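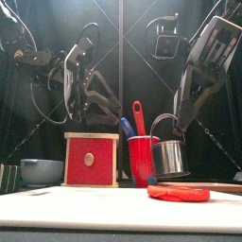 *Two arms, lots of cable.*

October 7, 2021 – quick one, I'm on lunch.

So I took the job! Assistant administrator at Nerberg, the assisted living place out past the mall. Start in December. 20 minutes from my door, compared to the drive I do now. Still can't beleive it.

Kekeli Tetteh from Verkton set it up. I'd ignored 2 of her emails, figured it was the usual recruiter spam. Glad she kept at it. She told me the salary up front, told me the last person left over weekend on-call, and let me decide. More of that please. 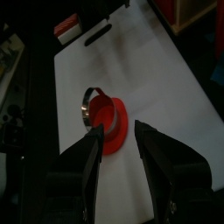 ## Things I asked at the interview

- Who covers nights when someone calls out (agency, mostly Zoko)
- How many residents are in memory care
- Whether the sign-on bonus gets clawed back. $2,000, and yes, if you leave in the first year
- Who does the care plan paperwork. Me, apparently

Wish I'd asked about parking. And the license renewal – that's $380 and I don't know who pays it. Emailed, no answer yet.

Haven't told everyone at Aryee. My floor knows. Going to miss the day shift alot, they got me through last winter. Mr. in room nine will want his crossword book back too. 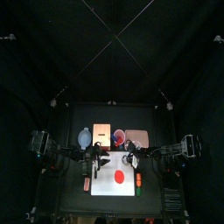 *The work area from up high.*

More when I have the contract in hand. Back to the med cart.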